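Plarkar opens shelf-picking trials to remote operators

Parts handling firm Plarkar has started teaching its humanoid robot to move car trim on and off shelving, with people steering the arms by remote control. The work began in September at the company's Trurnidby site and has so far produced 751 usable runs. Target is 3000 before the new year, 4000 if the funding holds.

Each run is short. An operator puts on the headset, takes hold of the hand controllers and works through one move – reach, grip, lift or put back. Then reset and go again. The recordings are passed to software firm Flatico, which trains the robot to try the same job without anyone at the controls.

Hubcaps came first. Awkward things, says the company: round, thin at the rim, full of holes, and they tip when held low. Operators have been told to take their time over the grip and not to bin a run just becuase it looks clumsy.

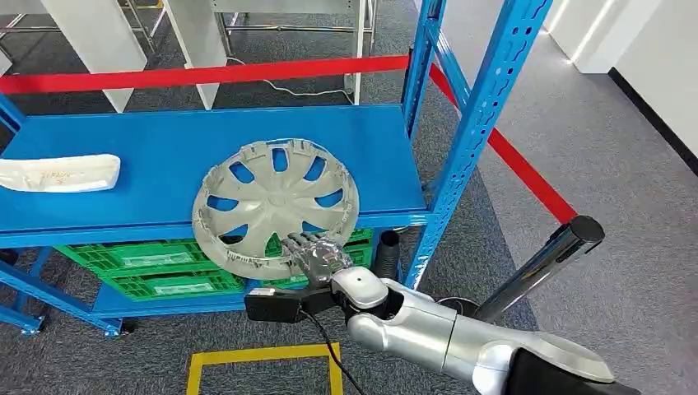
Benedita Peixoto said the slow runs had turned out more useful than the quick ones, and that new operators nearly always rushed the wrist. "You want to turn it the way you would your own, and the arm doesn't like that. So you learn to go round the long way. Takes a couple of mornings." She would not be drawn on when the robot might manage a full shelf by itself.

Guiding the arm by hand was tried over the summer, with somebody standing next to the robot and pushing it through the move. Dropped after 3 weeks. Fine for lifting, the company said, but fingers were hard to place and people got in the way of the cameras.

Chiharu Hosoda, in charge of the operators' rota, said shifts were being kept to the morning for now as tired hands make for bad recordings. More operators are wanted, no experience neded, though anyone who gets queasy in a headset should say so early on.

Bumper clips and wing mirrors are next on the list. Parts supplier Rattanakul is lending the stock.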